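Spoon drawer, fast version

Did mine before lunch. Everything out on the table first, all the spoons, the teal-handled stuff, lay it flat so you can see what you own. 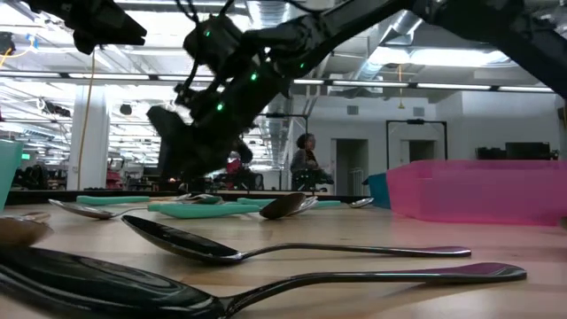
Sorting
Big spoons together, bowls all facing the same way. Small ones in their own row. Colored handles go last, they're easy to spot. Plastic bins are fine for this, pink, blue, whatever is in the cupboard. Open top, no lids, you will lose the lids.

Before it goes back
Wipe the drawer. Crumbs get in the corners, use an old toothbrush. Let it dry properly, I didnt in July and the liner went fuzzy.

Dull spoons
Line a bowl with foil, add a spoonful of baking soda, then hot water. 400 ml does a handful. Ten minutes, rinse, dry with a towel. Not for anything with a glued handle!!

Liner
Cut it 19 inches for my drawer, measure yours. Thirumalai Palaniappan wrote in to say cork grips better then the rubbery kind. Haven't tried it yet.

Updated 9th November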